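Économies d'énergie en cuisine : la coopérative Eketti étend son programme aux logements étudiants

Le programme de sobriété domestique lancé par la coopérative d'habitation Eketti entre dans sa deuxième phase. Le conseil d'administration a approuvé, le 13 juin 2019, son extension aux résidences étudiantes Plorov et Lambrakis, qui regroupent 874 logements. Les travaux préparatoires et la remise du matériel d'information aux locataires s'échelonneront jusqu'à la rentrée universitaire.

La première phase, menée dans 38 foyers de la résidence Urallow, portait exclusivement sur les usages de la cuisine : cuisson, réchauffage, réfrigération et eau chaude sanitaire. Les ménages participants ont tenu un relevé hebdomadaire de leur consommation et reçu la visite d'un conseiller. Selon le bilan présenté aux administrateurs, leur consommation électrique a reculé de 11 % par rapport à la période de référence.

« Les résultats obtenus à Urallow tiennent pour l'essentiel à des gestes simples, répétés chaque jour », a déclaré Vandana Malhotra, présidente de la coopérative. « Il nous appartient désormais de vérifier qu'ils peuvent être reproduits dans des logements plus petits, où les occupants changent souvent et où l'équipement est parfois sommaire. »

Les recommandations adressées aux résidents concernent notamment le choix de l'appareil en fonction de la quantité à préparer. Pour une portion individuelle, le four à micro-ondes est conseillé de préférence au four traditionnel. Il est également demandé de couvrir les casseroles, de laisser refroidir les plats avant de les placer au réfrigérateur et de dégivrer ce dernier dès l'apparition d'une couche de glace.

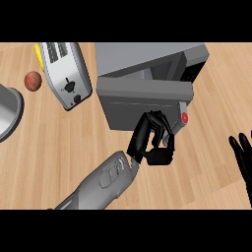

Un accompagnement financier pour les étudiants

Les locataires dont la plaque de cuisson ou le réfrigérateur est jugé vétuste pourront solliciter une aide de 50 euros pour son remplacement. La demande devra être déposée auprès du gestionnaire de la résidence, accompagnée d'un justificatif d'achat. Les appareils remis en état par un atelier de réparation agréé par la coopérative ouvrent droit au même montant.

Ashok Chaturvedi, responsable technique du programme, a précisé que les diagnostics débuteraient par la résidence Lambrakis, dont l'installation électrique a été rénovée en mai. La résidence Plorov suivra – sous réserve de l'achèvement des travaux en cours dans les parties communes.

Le suivi des consommations reposera sur le volontariat. Les données seront traitées par bâtiment et aucun relevé individuel ne sera communiqué au bailleur. Les représentants des locataires, qui avaient demandé des garanties sur ce point, ont pris acte de cet engagement.

Une réunion d'information sera organisée dans chacune des deux résidences avant le début des visites. Les dates seront affichées dans les halls d'entrée.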